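2020-06-11

Second day with the Fuvcombe trial and I have now spent more time on it than I spent choosing my last car. The kit is a simulator subscription for people who want to teach a robot arm kitchen work without buying a kitchen, or, in our case, without buying the arm. Stoltberg wants my verdict by July. The license runs 44 a month per seat, or 110 if you want somebody to answer the phone.

Zoila Grajales did the onboarding call. She is cheerful and fast and said "out of the box" so often that I started keeping my pen off the paper. Out of the box it took me two hours to find the lighting menu. I did like the object library, though, and the scene shuffler, which throws household goods at a counter with the judgment of a toddler packing for vacation.

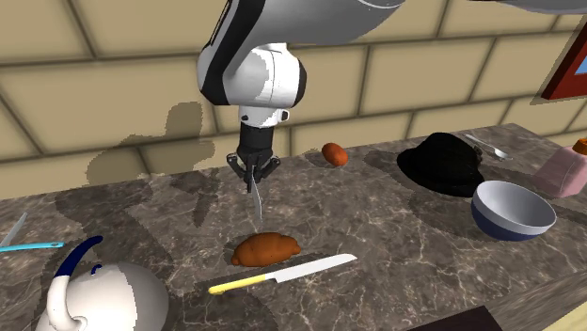

The pastry task is the one Fiona Ogilvie asked for, so that's where most of today went. She wants to know if the grip settings carry over from one utensil to the next, and the manual gives this a single paragraph and a link to itself. I had the arm holding a thin blade over the croissant and spent a long while just reading joint values. The shadows come out with jagged edges like an old video game, and the one on the wall bothered me more than it should have. The shuffler had also put a black hat on the counter, back by the spoon. I left it. Fiona will ask about it.

Exporting is another matter. I queued 16 runs before lunch and got a progress bar – a handsome one – and then a message telling me to contact my administrator. I am my administrator.

Gillies, the other vendor, wants to do a demo too. Their brochure has a lot of blue in it and no prices. I said yes, mostly for the comparison table.

To do: write to Zoila about the export, ask whether shadow quality is a setting or a philosophy, find out who at Stoltberg signs for the second seat. Also buy croissants.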